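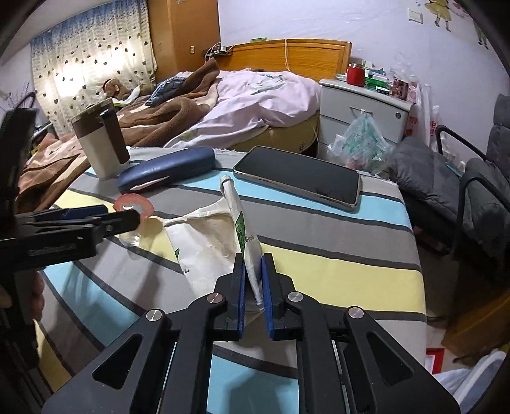

How many grippers could they afford before the end of November?

Thirteen, if the office gave up the second quote and bought everything from Herkel.

She wrote the number on the back of the quote and looked at it. Plumstead had asked for 20. Plumstead always asked for 20, whatever it was, and then settled for what came.

The Herkel price was 229 each, pads included. The Mesach price was 200, pads extra, shipping extra, and a line at the bottom about spare screws that she read twice and still didn't follow.

"What about Gökçe?" her brother said from the doorway.

"Gökçe doesn't sell to homes."

"We're not a home. We're a site."

She thought about that. The budget form did say site – there was even a box for it. She ticked the box, crossed out thirteen and put the form under her mug. Then she picked up the phone and called Gökçe, and while it rang she started a new column.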